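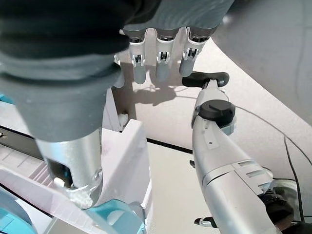 On Sunday, 04/08/2024, I went to the open day at Grundidari. I wanted to write this the same evening, but the train home was slow and I fell asleep with the notebook on my knees.

Grundidari is in the old part of Malik, behind the bus station, and I walked past the door two times before I found it. They let in 22 visitors per group and each group has 45 minutes. My group was the last before lunch. I paid 8 for the ticket, and coffee was included.

First we saw a short film about the company. I will skip it, it was like all such films. Then we went to the Umoton room, and for this room I would pay again.

Umoton is their project about robot hands. I had expected a simple claw with two sides, the kind I know from the packaging plant where I worked before. What they have is a hand with fingers and a thumb. The fingertips are gray and rounded, and above them the white parts have little slots and pins, so you can see how the finger is built. The thumb has a long silver piece that shines under the lamps like a kitchen tap. A dark gray sleeve covers the palm, and from far away it looked to me like a winter glove.

On the table there was a silver tool standing up, with a black rubber tip, and the hand was above it. My nose was maybe too near to the rope. I like how much you notice when a machine goes slowly — the shadow of the fingers on the table, for example, moves before you understand that the hand is moving.

The engineer told us that picking up a tool is harder than picking up a box, and that they had practiced this one task since March. Somebody asked how many times they repeat it in a day. She said 50 on a good day, and on a bad day she does not want to count. I liked this answer.

A boy next to me asked if the hand can tie shoes. Not yet, she said, and he looked at his own shoes for a long time.

After that we had a few minutes in the Jeltero hall, where they show older machines behind glass. There was very little text on the signs and I did not learn much. I would prefer to stay longer with the hand, but the next group was already waiting in the corridor.

If you want to go, wear something warm. The coffee is good, but they serve it outside.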